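Follo Club Arm Kit

Wrist-camera gripper arm for school and college robotics clubs

Stock code: 728
Supplied as a kit of parts or part-built
Suitable for: after-school clubs, college project groups, the Wosero Challenge (cloth handling class)

Overview

The Follo Club Arm Kit is a bench or floor-standing arm with a two-finger gripper and a small camera at the wrist. It was drawn up for clubs that have finished with wheeled robots and want a project that lasts two or three terms. Most groups that buy it are working towards the Wosero Challenge, but nothing in the kit is tied to the competition and it can be used for any pick and place work.

The arm has a reach of 780 mm measured from the centre of the base to the fingertips. It bolts to the base plate supplied, and the plate can be clamped to a table or weighted down on the floor. Students need a screwdriver, a set of hex keys and a laptop. No soldering is needed unless you want to move the wrist camera cable.

Gripper and fingers

The standard fingers are long, dark and tapered to a point. They come as a left and right pair and are fixed to the carriage with two screws each. The taper lets a finger get under a fold of cloth lying flat on the floor, where a square-ended finger pushes it along. The inner faces take most of the wear. Scuffing is normal and does not affect the grip, but fingers with a chipped tip should be changed as they will snag knitted fabric.

Closing force is set in the software on a scale of 1 to 9. For clothing we suggest starting at 3 and going up one step at a time. Thick seams need more force than single cloth, and a setting that holds a towel may be too high for a thin shirt.

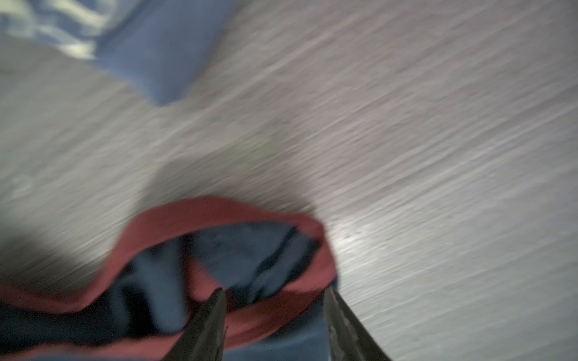

Cloth handling is the class most clubs enter first, and it is harder than it looks on paper. A block has edges that stay where they are, while a garment changes shape as soon as it is touched. Clubs should choose their practice items with the camera in mind. A dark navy item with a reddish trim works well because the trim still shows as a clear curve when the picture is badly blurred, and students can write a simple colour search that follows it. The dark folds are much harder to separate. A pale grey floor surface also helps, and a second cloth left further off, such as a blue one with a pale pattern, gives the program something it has to learn to leave alone.

Camera

The wrist camera looks out between the fingers so that both stay in view during a grasp. This makes it easy to check finger alignment from the recorded pictures. Blur is the most common complaint from new groups. It can be reduced by slowing the wrist, by adding a lamp, or by taking the picture during a pause in the movement. The supplied Ilel software has a pause setting for this, found under Motion. Watch for shiny patches on the floor as well, as a strong reflection can upset the automatic exposure.

Software

Ilel runs on ordinary school laptops and does not need an internet connection once installed. Movements can be built from blocks or written in Python. Each run is saved in its own folder with the pictures and joint positions together, so that a group can go back over a failed grasp at the next session. Folders can be copied to a memory stick for marking or for a project report.

What is in the box

Arm sections and joints, with fixings
Base plate and two clamps
Gripper carriage
One pair of standard tapered fingers
Wrist camera and cable
Power supply with UK plug
Stop button on a long lead
Printed build guide and Ilel licence for one club

Not included: laptop, practice cloths, floor covering.

Spares and extras

Tapered fingers, pair
Wide fingers, pair, for towels and blankets
Hijazi soft pads, stick-on, for smooth fabrics
Camera cable, long
Replacement wrist joint

The Hijazi pads are not allowed in the junior section of the Wosero Challenge. Check the rules for your age group before ordering.

Using the arm with students

Keep the stop button within reach of the adult in charge. The arm must be powered down before anyone changes fingers or moves cloth by hand inside its reach. Long hair and lanyards should be tied back or taken off. A tape line on the floor is enough to mark the working area for most groups.

Ordering

Schools may order by purchase order or by card. Part-built kits take longer to send out, and orders for the autumn term should reach us before the end of August. Please give the name of your club and the age of the students when ordering so that we can send the right build guide.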